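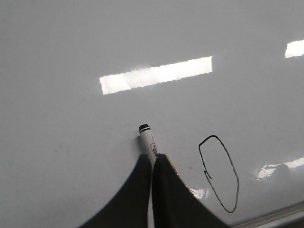

Wrist cam view, marker in the gripper, one loop on the board.

**Subject:** Re: [shop-robots] Whiteboard arm, pen pressure

Hi all,

Picture is at the top. The loop is meant to be a plain oval. The right side bulges, and at the lower left the line curls back into a little hook and never closes.

Aravind Chowdary wrote on 4th September:

> Is the marker held rigid in the fingers or is there any spring in it?
> On my plotter at home a rigid pen gave me wobbly curves until I put
> some give in the holder. Also, how are you finding the board surface?
> If you typed in one Z height for the whole board I would start there.
> Can you post a picture from the wrist camera?

Rigid. The fingers clamp straight on the barrel, no spring anywhere. I print the fingers myself and this is the second shape. The first pair let the marker roll.

And yes, one Z height. I touched off at the middle of the board back in May and have used that number ever since. Last night I jogged to the corners with a feeler gauge and the board is bowed 2 mm from the middle to the left edge. That is more than the felt can take up.

The Hiner controller logs motor current at 100 Hz, so I looked at that too. Joint four jumps at sample 1345, and going by the timestamps that is where the hook starts. I think the tip is sticking and then letting go – but it could be backlash in the joint and I don't have a good way to tell them apart yet.

Plan for the weekend:

- probe a grid of points and fit a surface to it
- sliding holder with a light spring, as Aravind suggests
- drop the feed rate from 4000 to half that for curves

One more question. The ceiling lights glare badly on the gloss and my line finder picks up the bright patches as edges. Has anyone tried a polarizing film over a lens this small? I would rather not work with the shop lights off – other people need the benches.

The log is in the Flastine folder if anyone wants to look at it.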